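La feuille de papier, matière première du pli

Sur une table blanche, une feuille suffit pour commencer. Jörg Brandes plie du papier depuis l'enfance et l'enseigne aujourd'hui dans un atelier au rez-de-chaussée de la rue Fludton. Avant de parler de grues, de boîtes ou d'enveloppes, il parle de la feuille : son poids, son sens, la façon dont elle se tient à plat.

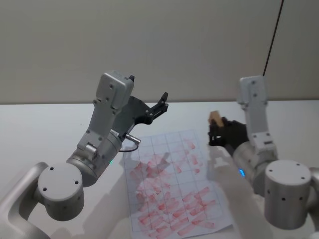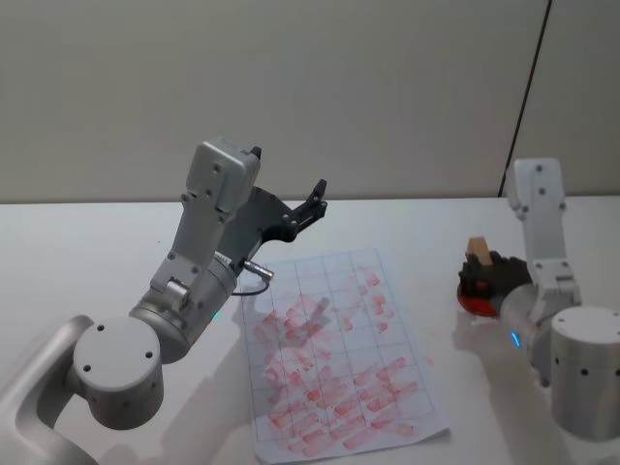

Une feuille posée sur une table, et derrière elle tout ce qu'on peut en tirer.

La plupart des débutants arrivent avec du papier d'imprimante. Jörg Brandes ne les en décourage pas. Le papier de bureau ordinaire pèse 80 grammes au mètre carré, il se marque bien, il ne coûte presque rien et on en trouve partout. Ses défauts apparaissent au bout de quatre ou cinq épaisseurs, quand le pli commence à s'ouvrir tout seul et que les angles blanchissent. Pour une cocotte ou un avion, cela ne gêne pas. Pour une boîte à couvercle, il vaut mieux autre chose.

Dans les tiroirs de l'atelier, les papiers sont rangés par grammage et non par couleur. Les plus fins sont en haut. Tout en bas se trouve un papier de 200 grammes, que l'on ne plie pas sans l'avoir d'abord rainé, c'est-à-dire marqué d'un sillon avec une pointe mousse. Entre les deux, il y a les papiers à dessin, les kraft, quelques feuilles japonaises achetées à l'unité, et un bloc quadrillé qui sert plus que tout le reste.

Le quadrillage est utile pour apprendre. Il donne des repères sans règle ni crayon, et il montre tout de suite si un pli est d'équerre. « Sur une feuille blanche, on croit toujours avoir plié droit », dit Jörg Brandes. « Sur du quadrillé, on voit la ligne partir. » Un écart d'un millimètre au premier pli peut en donner quatre ou cinq à la fin du modèle. Les élèves travaillent donc d'abord sur des carreaux, puis recommencent la même forme sur du papier uni.

Vient ensuite la question du sens. Le papier fabriqué en continu a un fil, la direction dans laquelle les fibres se sont alignées. Un pli fait dans le sens du fil est net et reste fermé. En travers, il résiste, et sur les papiers épais il peut craqueler. Pour trouver le sens, on courbe doucement la feuille sans la marquer, dans une direction puis dans l'autre. Celle qui cède le plus facilement est la bonne. Beaucoup de relieurs le font sans y penser.

Frauke Bauerfeind est relieuse. Elle partage l'atelier avec Jörg Brandes depuis un mois de février où leurs deux loyers avaient augmenté en même temps. Elle plie moins de modèles et beaucoup plus de feuilles. Son dernier chantier, une série de carnets pour la papeterie Momska, lui a demandé de plier 1 620 feuilles à la main, en cahiers, avec un plioir en os. Il lui a fallu nearly trois semaines, en comptant les pauses pour le poignet.Sa méthode est simple. On amène les deux coins l'un sur l'autre, on les tient d'une main, et de l'autre on part du milieu du pli vers un bord, puis vers l'autre. Le plioir ne passe qu'ensuite, à plat, sans appuyer plus que nécessaire. Trop de pression fait briller le papier, et sur un papier teinté la trace ne s'en va pas. Frauke Bauerfeind glisse parfois une chute de papier entre l'outil et la feuille - une habitude prise en apprentissage.

La surface compte aussi. Il faut une table dure, lisse et propre. Un sous-main en cuir est agréable pour écrire et mauvais pour plier, parce que le papier s'y enfonce. Les tables claires ont un inconvénient, on y distingue mal le bord d'une feuille blanche, et un avantage, la moindre poussière s'y remarque. Quant à la hauteur, Jörg Brandes plie debout pour les grands formats et assis pour le reste.

L'humidité joue un rôle que l'on sous-estime. Une feuille restée près d'un radiateur gondole et ses bords remontent. L'atelier garde ses réserves à plat, sous une planche, et sort le papier la veille pour qu'il se fasse à l'air de la pièce. Certains plieurs humidifient volontairement les papiers épais pour leur donner des formes arrondies. La technique demande du temps et un papier bien encollé.

Pour s'équiper, la dépense est faible. Un plioir, une règle en métal, un cutter et un tapis de coupe suffisent pendant des années. Le carré de départ se coupe dans une feuille A4 en rabattant un petit côté sur un grand, puis en retirant la bande qui dépasse. Jörg Brandes conserve ces bandes dans une boîte. Elles servent à faire des étoiles, des marque-pages, ou à essayer un pli avant de le risquer sur une belle feuille.

Les cours ont lieu en fin d'après-midi, à partir de 17 heures, par petits groupes. La première séance est consacrée à un seul exercice : plier une feuille en deux, l'ouvrir, la plier dans l'autre sens, l'ouvrir encore, et regarder où les lignes se croisent. On recommence avec un autre papier. La cocotte attend la deuxième séance.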